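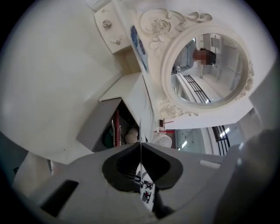

How to freshen up an ornate mirror frame with chalk paint

I love a fancy old mirror frame. All those curls and leaves! They do collect dust, though, and after a few years a white one can look more grey than white. The good news is that you can put it right over a weekend with very little kit, and it's a lovely job to do with the radio on.

What you'll need

A small tin of chalk paint (I use Musine in an off-white)
A 25 mm flat brush and a small round one
Two old toothbrushes
Sugar soap
Fine sandpaper
Low-tack masking tape and newspaper
Clear wax and a lint-free cloth

Step 1. Clean it properly

Lay the mirror flat on a folded blanket. Mix the sugar soap as it says on the packet, dip in a toothbrush and shake off the drips before you start. Work along the carving in small sections and wipe as you go. Don't let water run down between the glass and the frame, as it can get behind the silvering and leave black spots. Go over everything again with plain water and leave it overnight.

Step 2. Sand, but only a bit

Fold the sandpaper into a narrow strip and rub the high points and any flaking edges. You only want to take off the shine. Brush out the dust with the second toothbrush – a dry one, please! If the old paint might contain lead, don't sand it at all. Use a test kit first.

Step 3. Mask the glass

Slide the edge of the tape just under the lip of the frame with an old bank card, then tape newspaper over the rest.

Step 4. First coat

Start with the round brush and the deepest bits of the carving, then switch to the flat brush for the open parts. Keep the paint thin. If it pools in the curls, dab it out with a dry brush straight away. It'll look patchy and a little alarming at this stage, so go and have a cup of tea. Leave it for 4 hours.

Step 5. Second coat

Same again, brushing in the other direction where you can. Peel the tape off while the paint is still slightly soft and you'll get a beautifully crisp line.

Step 6. Wax

Wait until the next day, then rub in a little clear wax with the cloth. For an aged look, my friend Viorica Ristić stirs a pinch of dark wax into hers and wipes most of it off again, and the shadows it leaves in the carving are gorgeous.

Let the wax harden for eight days before you hang the mirror back up, and check the hooks and cord while it's down.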